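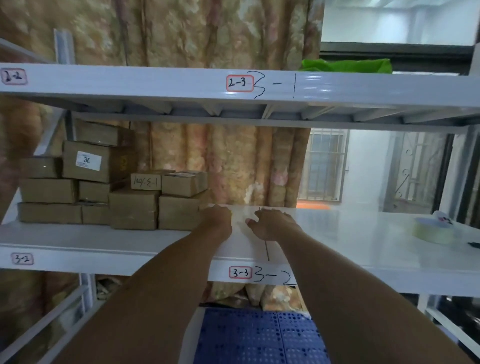 Middle shelf. Printed label says 3-3, marker next to it says 3-2.

Thursday, March 31, 2022

Slot prediction from head view, second look

Junpei's result from last week is that the model can name the target slot from the head camera before the hands arrive. He trained on 2481 clips and held out 565. The held-out score is very good. I think it is too good, and I spent most of today trying to break it.

First problem is the labels. The shelf beams carry printed numbers in red borders and also numbers written by hand in black marker, and the two don't agree. On the upper beam there is a printed 2-3 with a marker 3-1 right beside it. On the one below, printed 3-3 and marker 3-2. Our annotation sheet has one column called "slot" and does not say which system it follows. Asked Zamfira, who says she used the printed ones. Asked Radu, who says the marker ones, obviously. They each did part of the set. So some of what we call agreement between model and annotator is the model learning which annotator did which batch. I would like that to be wrong.

Second problem is landmarks. The bright green plastic bag on the top shelf turns up in clip after clip. It is the most saturated thing in view and a much easier cue than a number on a beam. I painted it out with flat grey in the held-out clips and reran. Score fell by eight points. Nothing about the hands had changed. Painted out a patch of curtain the same size as a control and the score did not move enough to mention.

Junpei's answer is that people use landmarks too. Fair enough, but people cope when someone moves the bag.

Third, the split. It was made by clip. Clips from one session share the same pile of boxes on the left and the same roll of tape on the right, so neighbours land on both sides of the split. That needs redoing by session before anyone puts the number on a slide. Corina already has it on a slide.

Hands

The hand tracker is the part I trust most. Both palms flat on the shelf is an easy case and the keypoints sit where they should. With a package held in both hands it gets worse: the grip is on the lower edge, the cardboard hides parts of the fingers, and the tracker fills in the rest with great confidence. I went through 17 of these by eye. Left and right never swapped, which I had expected. Fingertip positions behind the card are guesses, and we feed them to the retargeting step with the same weight as the visible ones. Gheorghița wants to drop them. I would keep them and pass the confidence through, if the tracker's confidence meant anything, and I have not seen evidence that it does.

Also the package label. Yellow with red print, very easy to detect, and I suspect the "object in hand" flag has become a yellow label detector. Untested. Plain boxes would settle it. 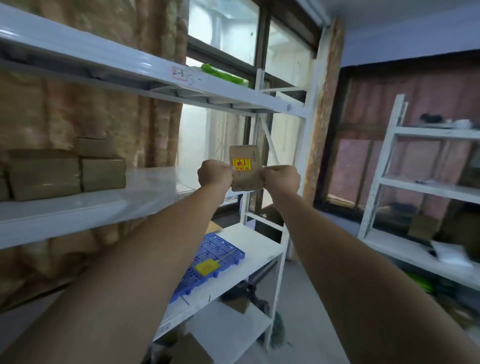 To do

Pick one numbering. My vote is the printed labels. Zamfira and Radu to relabel each other's batches.
Resplit by session, rerun, same seed. (Junpei)
Move the green bag for real and record a short set. Painting it out leaves a grey blob and the blob may be a cue as well.
Plain boxes with no yellow label, two-handed grip.
Ask Corina to take the slide out until the rerun is in.

Left the old checkpoint on the shared drive under "slot_bybatch" so it doesn't get mistaken for the new one. Rerun is queued overnight.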